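Osley email list: where we are with the welcome series
23 July 2018

Hi all,

Okay, progress report time! You asked me to keep this to a page and to put the bad news near the top, so I'll start with the part I'm least proud of. The cart reminder emails are still not live. The copy has been done for ages, but the store software and Tirner (our email tool) disagree about what counts as an abandoned cart, and anybody who pays by gift card gets flagged as if they'd walked off. I'm not turning on something that nags people who already paid us. Support at Tirner has the ticket and I've been poking them.

Now the fun stuff. The new welcome series went out to everyone who joined the list this quarter, 2434 people in all. It's five emails, and the old one was a single coupon with a logo on top, so I was curious (okay, nervous) about whether folks would stick around for the whole thing. Mostly they did! We had 134 unsubscribes across all five emails, and most of those came after the fourth one, the long story about how Osley got started. I love that email. I wrote that email. It's getting cut in half.

The second email is the one I'd frame and hang on the wall. It asks one question - "what made you sign up today?" - and tells people to just hit reply. We got 204 replies, and I've read every one, some of them twice. People wrote whole paragraphs. A lot of them used the same phrase, "I don't want to think about it anymore," and I've since put a version of that in the subject line of email three. 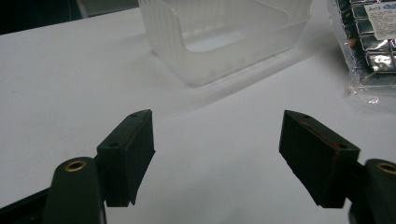 Vlasta Vlček

Subject lines, then. I tested 24 of them over the quarter, always two at a time and always on the same send hour. Short and plain keeps winning. The ones with a first name in them did worse than I'd have guessed, and the one with the emoji did so badly that I'd like us to never speak of it. The full list is in the shared folder with the open rates next to each one, sorted worst to best.

On money: we're under budget, mainly from dropping the second Urnolus seat that I was paying for and not using. I'd like to move what's left over to Sisay, the survey tool, so I can ask the same signup question on the thank-you page as well. If that's a no, tell me soon, as the trial runs out and I'd have to export everything by hand.

Still on my plate for next quarter:

Cut email four, and rewrite the ending so it asks for something
Get the gift card mess sorted and switch on the cart reminders
Clean out the people who haven't opened anything in a year (I keep putting this off - it hurts to watch the list shrink)
Write the holiday sequence, with drafts to you in October

One thing I need from you is a yes or no on the free shipping offer in email five. I've left a placeholder line in there and it reads pretty flat. Either answer is fine, I just need to know which version to write.

Vlasta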